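Cloth folding (household)

Cloth folding is the practice of reducing a washed or used piece of fabric -- a towel, a garment, a sheet, a napkin -- to a flat or rolled shape that can be stacked, shelved, carried or put in a drawer. It is among the commonest of household chores and one of the least studied. Much of what is written about it comes from people who sell shelving, detergent or courses, and the claims made for particular methods should be read with that in mind.

This article deals with the folding of towels, knitwear and similar soft goods at a table. For the folding of paper, see Paper folding. For commercial flatwork, see Laundry (industrial).

Contents
1 Terminology
2 Preparation
3 Methods
4 The folding surface
5 Claims and criticism
6 Awkward pieces
7 See also

Terminology

There is little agreement on terms. "Folding" properly means laying one part of a cloth over another along a line, but in everyday use it covers rolling, bundling and even draping. Household manuals speak of a "face" (the side meant to be seen), a "back" or "lining," and a "lead edge," the edge that ends up on the outside of the finished stack. The last of these is sometimes said to be an old laundry word. No source is usually given for this, and it may be no older than the manuals themselves.

A "set" fold is one that stays put when the hands are taken away. A "dead" fold is one so sharply pressed that it leaves a line in the fabric. Towels seldom take a dead fold and linens often do, which explains some of the disagreement between writers who have mostly handled one or the other.

Preparation

Most instructions begin with the cloth laid out flat, as if it got there by itself. In practice a piece comes out of a basket or dryer bunched up, and the longest part of the job is often finding two corners. Writers who time themselves tend to start the clock after this has been done.

The usual advice is to pick up the cloth by any edge, follow that edge by hand to a corner, then follow the next edge to a second corner and let the rest hang. Pieces with a contrasting border are easier to manage, as the border can be traced by eye. Pieces of a single color with a thick, fuzzy surface are harder, and the edge may have to be found by touch.

Shaking out is recommended almost everywhere. It removes lint and loosens the larger creases. Whether it "restores the loops" of a terry towel, as is often stated, is doubtful. The statement appears in several guides in nearly the same words, which suggests copying.

Methods

Halving. The cloth is folded in half along its length, then in half again across its width, and so on until it fits the space. It needs no measuring and works on anything with four corners. Its drawback is that small errors double: an edge that is a little off on the first fold will be plainly crooked by the third.

Thirds. The two long sides are brought in toward the middle so that they overlap, hiding both edges inside. This is the method favored by hotels and by people who would like their bathroom to look like one. It gives a neat lead edge and a rather thick bundle. On a narrow shelf the thickness matters more than the neatness, a point the guides tend to skip.

Rolling. The cloth is folded once or twice and then rolled from the short end. Rolled towels stand upright in a basket and can be pulled out one at a time. Rolling is widely said to save space. The saving, where it exists, comes mostly from the rolls being pushed together hard, and a folded stack pushed down just as hard will shrink as well.

Filing. Small pieces are folded until stiff enough to stand on edge in a drawer, so that all of them can be seen at once. This does what is claimed for it when the drawer is full. When the drawer is half empty the pieces fall over.

The Kenditthorpe fold. A variant of the thirds method in which the final fold is tucked into a pocket formed by the second. It is named for the village of Kenditthorpe, where it is supposed to have been taught to household staff. The story rests on a single pamphlet, undated and unsigned, and the pocket tuck is simple enough that it has probably been hit upon many times in many places. It holds well in a suitcase.

The folding surface

A bed, a table, the top of a washing machine and the folder's own lap are all used. A table at waist height is generally preferred for larger pieces. Smooth tops let the cloth slide, which helps when squaring an edge and hinders when making a tight roll. Some people lay down a blanket first.

Guides commonly call for a clear surface of at least twice the size of the piece. Few homes keep one. The household table is also where boxes get opened, bags put down and phones left, and the cloth is worked in whatever space remains in the middle. Writers differ on whether this does any harm. Pastari, a maker of closet inserts, advised its customers in a leaflet to "clear everything, every time," and sold a folding mat for the purpose. The mat was smaller than most bath towels.
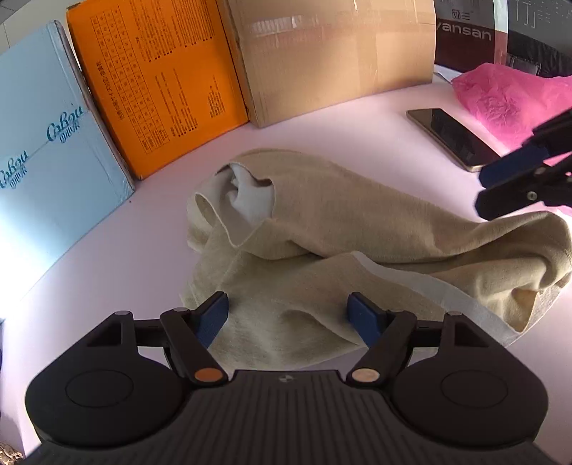
A beige cloth loosely bunched on a table, with a white lining and a white border band showing.

Claims and criticism

The modern interest in folding has produced a number of claims that go beyond tidiness. Three turn up often enough to be dealt with separately.

Speed. The Iltanari method, sold as a printed course, promised that a practiced folder could get through 150 pieces in a sitting without a break. The course did not say how large the pieces were or how long the sitting was. Without those two facts the number means very little, and a reader could meet it with washcloths and a free afternoon.

Wear. It is often said that careful folding makes cloth last longer. The household writer Touran Bahrami, who set out to test this on her own towels, kept two piles for a year, one folded in thirds and one pushed into a cupboard. She reported that she could not tell them apart by feel and that both had worn most at the hems. Her test was small, she did all the judging herself, and she knew which pile was which. It is nonetheless more of a test than most of the people making the claim have offered. Repeated sharp creasing in the same place may well weaken some fabrics, but that would be an argument for folding less, or at least for moving the crease.

Mood. Folding is described in many places as calming. Some people find it so. Others put it off until the clean laundry has been living on a chair for 9 days. Surveys on the subject are mostly run by companies with something to sell, and one frequently quoted, issued on behalf of the El Khatib chain of home stores, drew its 600 replies from the chain's own mailing list. People who sign up to hear from a home store are likely to think better of housework than people who do not.

A milder criticism is that folding is done largely by habit, and that a great deal of it is undone before anyone sees it. A hand towel that goes from the dryer to the rail need not be folded at all. Defenders reply that the stack in the cupboard has to be made of something. Both sides have tended to argue from their own cupboards.

Awkward pieces

Lined or double-layer cloths are a known difficulty. The two layers can shift against each other in the wash, so that the outer face bunches while the inner one stays flat, or the other way around. The usual remedy is to put a hand inside, if there is an opening, and draw the layers level before making the first fold. A lined piece that has rolled up on itself should be opened out from the rolled part first, as pulling at the far edge tends to tighten the roll.

Knits stretch under their own weight and are best moved with both hands underneath. Hanging a heavy knit by two corners, as one would a towel, can pull it out of shape while it is damp. Sleeves are laid across the back. Directions for the exact angle of the sleeve vary from book to book, with no visible effect on the sleeve.

Hooded towels, robes with belts, and anything with a flap or loop attached are handled by tucking the extra part in before the body is folded. The order is sometimes reversed, and the part is then wrapped around the outside as a tie. This looks good on a shelf and comes undone in a bag.

Fitted sheets have an article of their own. The corner-in-corner technique given there works on most sheets, though a number of readers have disputed the word "easily" on its talk page, and the word was taken out on March 4, 2022. It has since been put back.

See also

Clothes hanger
Fitted sheet
Ironing
Laundry basket
Linen closet
Terry cloth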